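Packing paper: save it, recycle it or compost it?
Household Corner > Moving and Storage

Samina Rizvi
Hi all, we finished unpacking the kitchen boxes last night and I am now the owner of more crumpled brown paper than I ever thought one family could collect. Every glass, every saucer, every egg cup (I own 3 egg cups, why did they each need two sheets?) came wrapped in the stuff. I've set up a white table in the back room and I'm trying to decide what to do with it before it takes over. What do you all do with yours?

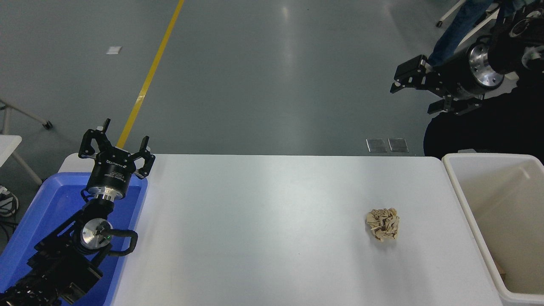
gilleck_gal
Flatten it and keep it, Samina! I have saved every sheet from our last two moves and I've never been sorry. You smooth each one out with your forearm, stack them, roll the whole stack up and tie it with string. Mine lives behind the coats. I've used it for wrapping birthday presents, lining drawers, and once for a whole set of sewing patterns when my sister wanted to make curtains with a shaped top. A bit of creasing looks nice on a present anyway, with a ribbon.

Torvald_in_the_attic
I'll disagree a little with gilleck_gal, with love. I saved mine too, for years, and when we moved again the movers brought their own and charged us for it regardless. So I had their paper AND my paper. Unless you have a date on the calendar for the next move, let it go. Curbside takes it where I am as long as there's no tape on it. Check for tape, though, those little clear strips hide in the folds.

Samina Rizvi
Oh, the tape! I hadn't thought about that. I was going to toss each ball straight in the bin and call it done. Do I really have to open every one?

marrowfat
You should open every one, and tape isn't the reason. When my parents downsized we were so tired by the end that we stopped looking, and the lid of my grandmother's sugar bowl went out with the paper. I still think about that lid. It was the size of a walnut and wrapped in a sheet big enough for a turkey. Now I squeeze each ball first, and then I open it anyway, because a squeeze will miss a teaspoon or an earring. Put the radio on and make some tea, it goes faster than you'd think.

Samina Rizvi
marrowfat, I am so sorry about the lid. I'm going back through what I've already done. (I'm short one egg cup, now that you mention it.)

Torvald_in_the_attic
Seconding marrowfat. Open them all.

beansandbarley
Nobody has said compost yet, so I will! Plain brown paper is wonderful in a heap, especially in September when you've got all those wet garden trimmings and not enough dry stuff to go with them. Leave it crumpled, it holds little pockets of air that way. I tear mine in half and scrunch it back up. My heap at the Kiani Road allotment gets a bagful every couple of weeks and the worms seem very pleased with the arrangement.

gilleck_gal
I'd be careful about any sheets with a shine to them, or a lot of printing. Those I would keep out of the heap.

beansandbarley
Agreed, plain only. If it tears with a soft fuzzy edge I use it, and if it feels slick it goes to recycling.

Torvald_in_the_attic
I still say you won't get through a whole house's worth in one compost heap. We had 42 boxes and I bet there were 300 sheets in them. You'd be composting until the next move.

Samina Rizvi
You have all been so kind. I think I'll do a bit of everything — the smoothest sheets rolled up for presents, a bag for my neighbor's heap, and the rest out to the curb. And the egg cup was in the second bag I reopened! Wrapped inside a sheet that was wrapped inside another sheet. I might have shouted.

marrowfat
That has made my evening. Give it a good wash and have an egg tomorrow.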